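Right, thread time. I have spent the whole of July thinking about children's building bricks and I need to put it somewhere.

Background for new people: my sister cleared her loft and I said yes to "a bit of Lego type stuff" for the after-school club. It was 10 crates. TEN. The smallest one took two of us to get up the steps.

I weighed a handful, weighed the lot and did the sum on the back of an envelope. 3,000 pieces, give or take my maths. Most of them are the big chunky ones, thank goodness, or I'd still be on my knees under the radiator.

First job was pulling apart everything that had been left stuck together. If you've never done this, your thumbnails are in for a treat. The two by twos are the worst of the lot, there's just nothing to get hold of.

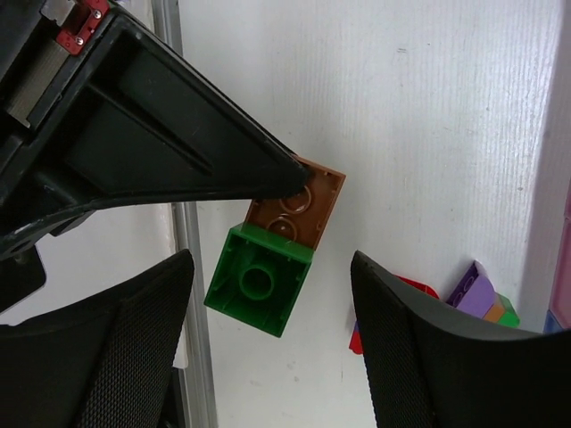

I tried the butter knife trick (marks the plastic, don't), I tried a bowl of warm water (did nothing except give me warm bricks) and in the end it was Bergþóra Ingvarsson from the Kumstead swap group who put me right. You rock them, you don't pull. Tiny wiggle one way, tiny wiggle the other, and off they pop.

Bergþóra also has Opinions about washing. Mesh bag, cool water, drop of washing up liquid, swish about, spread on a towel overnight. I did mine in the bath and then forgot, and my husband ran himself a bath at 11pm. We've moved past it.

Then the big question, which I know splits this app down the middle. Do you sort by colour or by shape??

I was a shape person for years. Proper sloped-bits-in-one-box, flat-bits-in-another. I had a Stondadeck drawer unit and everything, with labels. It looked gorgeous for two days and then the children put every single thing back wherever they fancied.

Colour people, I owe you an apology. A five year old can do colour. A five year old WANTS to do colour. I've seen one walk across the room to put a stray red brick in with its friends.

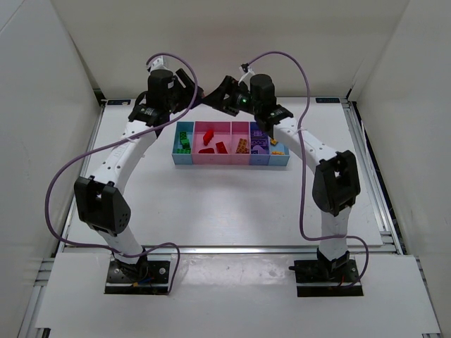

My one firm rule now is open bins, side by side, no lids. Lids are where tidying goes to die. And don't get hung up on making the bins match the bricks either, I nearly talked myself into buying a whole new set for that. Green bricks in a light blue bin, red ones in a pink bin, it works perfectly well, you look in and you can see what lives there. The only thing I'd say is leave a bin for each colour even if it's only got one lonely orange brick in it - otherwise it ends up in with the reds and then you've got an argument on your hands.

Someone's going to ask so: no, I didn't get on with the Kandov stacking tubs. Lovely colours but they tip if you so much as lean on the table. The Mishra trays are shallower and I like them a lot more. Bought both with my own money, sadly.

Odd bits that weren't bricks at all: 171. Marbles, hair grips, a doll's shoe, a very old raisin. I kept the marbles.

Still two crates to go. If anyone near Kumstead wants a carrier bag of green ones PLEASE shout, we've got loads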